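Wrist camera in simulation: tapered fingers or flat fingers for the comparison?

Posted by bremurau_k in Grippers and Cameras

Hello all. I am comparing two sets of parallel fingers in simulation before we buy the real ones. One set is flat, the other is tapered and leans inward. The controller is the same for both and I run 200 trials with each. The camera sits at the wrist and looks along the fingers.

With the tapered set my tracker loses the left finger in 54 trials, and it almost never loses the right one. The model is one mesh, mirrored, so I expected the same result on both sides. My view with the gripper open is the following.
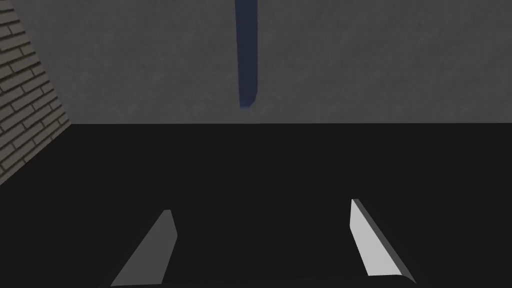

Tapered fingers, open, wrist view. The right face is much paler than the left.

Is this a problem of the fingers, or of my lighting? I would not like to reject a good gripper for a wrong reason.

Edix

I think it is your light. Left face is medium grey, right one nearly white, and you say the mesh is the same. Put a second light on the other side, or make the ambient stronger, and run again. Also your floor is black, so the exposure (if you simulate it) can be pulled up too far.

Please check the mirrored mesh as well. When I mirrored mine with a negative scale, the normals were flipped and one finger was shaded wrongly – it took me most of April to find it. Export the second finger as its own file and compare.

One more thing, the tips are not at the same height in your view. Maybe the camera is rolled a little. I would correct this before any comparison with the flat set.

Memex_user

just use the flat ones, tapered always gives trouble

galanis77

I had the same with a grey wall behind. Change the finger colour to something strong, for example orange, for both sets. Then the tracker does not depend so much on the shade.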